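**Wernard House residents' kitchen: notes on table and cutlery care** (1/8)

The shared kitchen on the second floor is open again. The following posts set out how cutlery is to be stored, washed and returned. 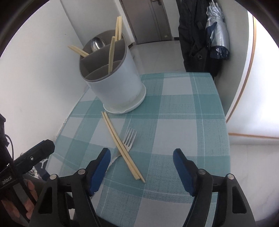 2/8
All residents are asked to read the thread in full before using the kitchen. It replaces the printed sheet that was handed out in October.

3/8
Chopsticks and wooden utensils are washed by hand in warm water with a little dish soap. They should not be left to soak in the sink overnight. Please dry them with a clean towel before they go back in the holder.

4/8
Spoons go in the rear section of the holder with the bowl facing up. Chopsticks are stored there as well, in pairs. The front section is kept for the thicker wooden utensils. Forks may be added wherever there is space.

5/8
The white saucer under the holder catches water from the cutlery. It is to be emptied each evening and wiped. The grey insert should be rinsed at the same time – residue tends to collect in the corners of the compartments.

6/8
Cutlery left on the table after a meal will be treated as used and washed again. Residents who are still eating at 9 p.m., when the kitchen is checked, need only say so.

7/8
The teal and white checked tablecloth is machine washable on a cool cycle. Spills should be blotted promptly. Hot pans must be placed on a trivet – two are kept in the drawer next to the stove. The spare cloth is in the hall closet and should be put on whenever the first is in the laundry.

8/8
Worn or split chopsticks may be placed in the tray marked "Replace" on the windowsill. The house has ordered 100 new pairs from Courtois, to be shared with the Prenthorpe building. Until they are delivered, residents are asked to keep to 4 pairs per apartment at any one meal. Questions about supplies can be left at the front office, Room 162, or sent as a reply to this thread.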